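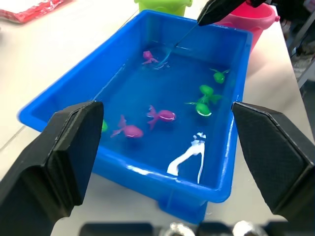 Washing Up Without Running the Tap

When we moved into our first place, the kitchen sink was a tiny thing with a faucet that couldn't make up its mind, and I got into the habit of doing dishes in a basin on the counter. Two kitchens later I have a perfectly good sink and I still do it! The water stays where I can see it, I use far less soap, and nothing gets chipped against the bottom of the sink.

If you've only ever washed under a running faucet, it may take a week to get used to, so give it a fair try before you go back.

Choosing a basin

Plain plastic is kind to glasses and easy to lift. I like a wide rim, since I can get my fingers under it with wet hands, and I like a size that takes a dinner plate lying flat. Bring a plate to the store with you. I felt silly doing it in the housewares aisle, but I had already brought home two basins that were too narrow, and I wasn't going to do it a third time. Mine is a Lernum, bought one March at a closing sale, and it has outlasted the dish rack, the drying mat and a good many sponges.

Filling it

Put the water in first and the soap second, unless you enjoy a mountain of suds that hides the knives. A small squirt is plenty. Leave some room at the top as well, because a stack of bowls takes up more space than you'd think and the extra ends up in your slippers.

Try lifting the full basin before you decide where to put it down. If it's too heavy to carry comfortably, fill it in place with a pitcher.

The order of things

Glasses go first, then silverware, then plates, and the greasy pans last of all. My grandmother did it this way and so did her sister, and they agreed on very little else. Sharp knives never go into the basin in my house – I wash them one at a time and set them straight on the towel.

Anything with egg or oatmeal on it gets a soak in cool water, which loosens it much better than hot. For a casserole dish with a burned-on edge, sprinkle on a spoonful of baking soda, add a little warm water, and go read the paper for a while.

For rinsing I keep a second, smaller basin. Change the water when it starts to look cloudy, usually after the plates.

Using up the water

Clean rinse water, from before any soap has gone in, can go on the houseplants once it has cooled off. I save the water from washing lettuce too (my fern seems very happy with it). Soapy water I pour on the back steps and follow with a stiff broom.

Looking after the basin

Plastic will get a dull film if your water is hard, as ours is. Wipe it around with a cloth dipped in white vinegar, leave it for 3 minutes or so, then rinse well. Tomato stains are more stubborn, but a paste of baking soda and a sunny windowsill will fade most of them by the next afternoon.

Dry it before you put it away, and store it upside down. Mine lives on top of the refrigerator with the colander inside, and the rubber gloves hang over the side of the cupboard door.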